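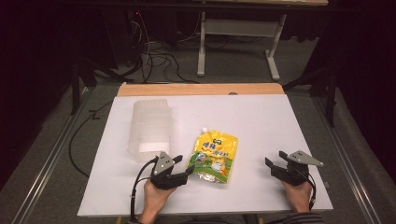
Part 2: Setting Up Your Refill Corner

OK, so you've read Part 1 and you've decided to go for it. Good! I've been buying my dish soap, hand soap and laundry liquid in pouches for a few years now, and I wrote this guide after my neighbor Philomena Phelan asked me to explain my system for the third time. She said I should just put it on paper, so I did, and then Cathal Lynch put it on the Brorkville household page (thanks, Cathal).

This part covers getting your spot ready, filling your first bottle and writing your labels. Keeping track of what you use comes in Part 3.

Before you start

You'll want a flat surface you can wipe, a funnel, a roll of masking tape, a marker that doesn't smear, and the bottles you plan to reuse. I like a table at about waist height. I did it on the kitchen floor for a while and my knees still remember.

Note: Use a bottle only for the kind of product it held before. My Stunau dish soap bottle gets dish soap and nothing else, forever.

Caution: Never put a cleaning product in anything that used to hold food or drink, even if you scrub it and label it. Keep the whole setup up high if you have kids or pets in the house.

Getting the bottles ready

1. Empty the old bottle all the way. I stand mine upside down in a mug overnight, but you can also just use up the last bit at the sink.

2. Rinse it with warm water until the bubbles stop. Dish soap takes forever, so put some music on.

3. Take the pump apart if it comes apart. The Risik pumps I have unscrew just under the collar, and there's a tiny spring in there that loves to roll under the fridge. Do this over a towel!

4. Run clean water through the pump until it moves smoothly.

5. Let everything dry with the caps off. Give it a full day. I've rushed this, and I ended up with watery hand soap that dribbled down the wall every time somebody pushed the pump.

Filling

6. Read the pouch label first, all of it. Some refills are ready to use and some are concentrates that you mix with water, and the packages can look almost the same. If it's a concentrate, follow the amounts on that label and ignore whatever I do.

7. Stand the bottle in the sink or in a shallow tray, and put the funnel in if the neck is narrow.

8. Open the pouch while it's standing up. Don't squeeze the sides when you twist the cap (ask me about my green slippers).

9. Pour slowly and stop at the shoulder of the bottle. The pump needs room, and if you go right to the top it'll push soap out over your hand when you screw it on.

10. Put the cap back on the pouch right away and wipe the spout. Dried soap glues the threads together, especially with laundry liquid.

Caution: Never top off one product with a different one, and never mix cleaners. If you can't tell what's left in a bottle, don't guess. Call your local waste office and ask where it should go.

Labels

11. Tear off a strip of tape and write the product name and the date you filled it. Mine by the sink says "dish, 2022-09-08" and it's still readable, though the corner is peeling.

12. Copy any warnings from the pouch too, or do what Tomás Ó Briain does and tape the cut-out back panel onto the bottle. It looks a bit scruffy but I've come around to it.

13. Put the half-used pouches in one bin, standing up, caps tight. Mine holds 8 and that's plenty for us.

If the pump won't prime

Push it down slowly a few times and hold it at the bottom for a second. Still nothing? Check that the tube reaches the soap, then see if the little spring went back in the right way up. Mine was upside down from April until my sister-in-law noticed.

Once every bottle has a label, go on to Part 3 and print the tracking sheet.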